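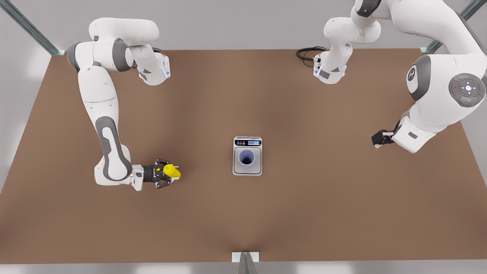
Weighing is a pig of a task. Sadia Naqvi told me that before I'd sat down, before coffee, one hand still in the teleop glove. "Put a thing in a cup on a scale. My nephew does it. Takes me eleven tries on a bad morning."

She runs demonstrations for Khokhar, two floors over a tile shop, and what she does all day is show a pair of robot arms how to do small chores. Mostly simulated arms at this stage. The real pair sits downstairs and gets the good demos later, once the bad ones have been thrown out.

The job the week I visited: yellow cylinder, right gripper, into the cup. Cup stays on the scale. Scale stays where it is. Read the number. Simple enough, until you try to do it with no feeling in your fingertips.

I tried. Knocked the cup over. Knocked it again. Third go I got the thing above the rim and let go too high, and it bounced out and rolled off the table into nowhere. Naqvi hit reset without looking up.

"You're driving it like a crane," she said. "Drive it like you're half asleep."

Half asleep turns out to be good advice. The team wants slow hands but not frozen ones. A long pause in a demo is poison, because the robot learns the pause. It'll get to that same spot and just sit there, thinking your thoughts. Naqvi trims hers. Cosimo Zanetti, who does the training side, would rather she didnt and just did another take.

They argue about this a lot.

The count so far, off the whiteboard: 2,911 demos recorded, all tasks. Of those, 445 are weighing. Of those, 201 kept. The rest went for the usual sins. Cup nudged. Object dropped from a height. Operator sneezed (twice, both Zanetti).

Hand guiding came first, back before the sim. You grab the real arm by the wrist and walk it through the move, like teaching a kid to bowl. Naqvi still likes it for one arm. For two it's hopeless, you run out of hands, and your own elbow ends up in every camera view. So, remote control. Gloves first, then a pair of small leader arms from Drareo that she bolts to her desk and moves with her fingers. The big ones copy. She swaps back to the glove when her wrists hurt.

And the idle arm? I asked. Why have it there at all, for a one-handed job.

"Because it has to learn to keep out of the way." Zanetti, from across the room. He says a spare arm that drifts is the thing that wrecks most runs, and that you have to demonstrate doing nothing as carefully as you demonstrate the rest. Naqvi parks hers open and ready. Later tasks will need it, to steady the cup or take a handoff.

Next up is pouring. Dirkerari, the customer, packs spices and wants portions of up to 200 grams, which means powders, which the simulator is lousy at. Zanetti has a fix he calls Kunia and wouldn't show me. July, he said. Maybe.

Before I left I had one more go. Slow, half asleep, low over the rim. It went in. The cup stayed up. Naqvi played it back, chewed her lip, and flagged it for a wobble at teh start.

Not kept.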